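Lists > Irthorpe Allotments > Archive > Water and Paths > Re: the standpipe rota

On the evening of the meeting, someone wrote:
> I still don't see why plots 41 to 45 get the tap at 8 in the
> morning when the rest of us are left with noon. Everything I
> water at noon looks insulted by two.

Those five plots are at the top of the slope, where the pressure gives up as soon as anyone lower down opens a valve. Give them the early slot and they get a stream. Give them noon and they get a sort of damp cough. I have a plot halfway up and have known both.

I did look into a second tap. The Pudska catalog has a brass one for $188, plus the pipe, plus whoever we can talk into digging the trench in July. Broltano quoted us for the whole job and I had to go and sit in the shed for a while. If anybody wants the quote, write to me off list and have a chair ready.
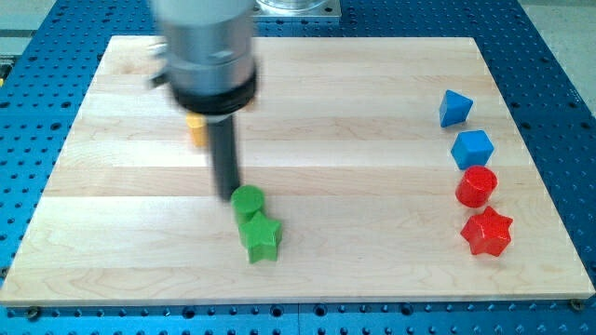

Irthorpe Lower End wrote back that the money was beside the point, that the old tank behind the compost bays used to serve the whole top row, and that all it needed was a new float and someone willing to put an arm in it. They added that they were not offering the arm.

Fair enough. I'd forgotten the tank, mostly on purpose. If the float can be had cheaply I'll bring it up next month, along with the gate, which is sticking again.

Two smaller things. During Ramadan several people asked to water after sunset and it went so well that I'd like to keep the evening slot all year, for anyone who wants it. And whoever keeps leaving the hose in a knot by the bean rows, please learn a different knot. I can't undo that one.

The rota stays as it is until the meeting.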